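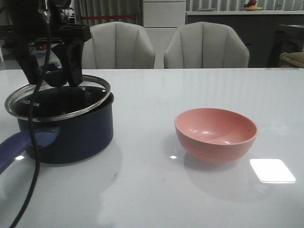
Section 3: Loading the saucepan at the table

Work on a flat, clear surface with the long handle turned away from the edge you stand at. The Stetberg table top marks easily, so lift pans and do not slide them. Take the glass lid by its knob. A lid left askew, with part of the rim exposed, is not closed.

1. Remove the lid and lay it flat on the table.
2. Put the sliced carrots in a small plastic bowl. 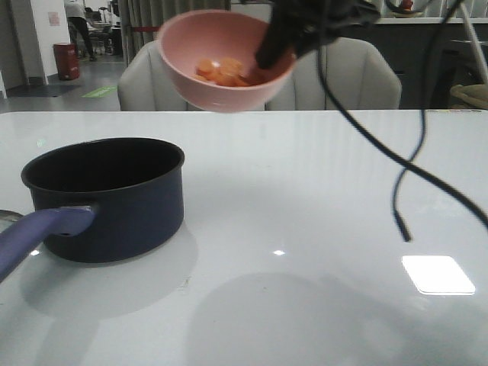
Can the bowl be heated with the pan?
Keep it off the hob. It is for carrying cut food only.

3. Hold the bowl over the middle of the pan and tip it slowly.

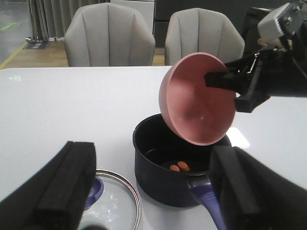 Fig. 8. Tipping the bowl over the pan.

CAUTION: Do not fill above 2000 ml.

4. Check the bowl for slices stuck to the base, then set it down clear of the pan.
5. Replace the lid so that the rim sits level all round.
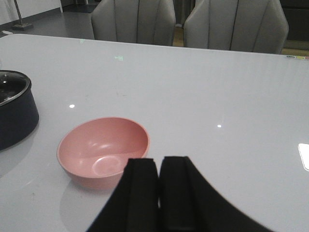 Storage

Dry the lid and pan separately. Spare knobs: part 706, from Zustwood.

Reading time: 3 min

Related items
Cleaning glass lids
Tightening a loose handle
Care of the Stetberg table top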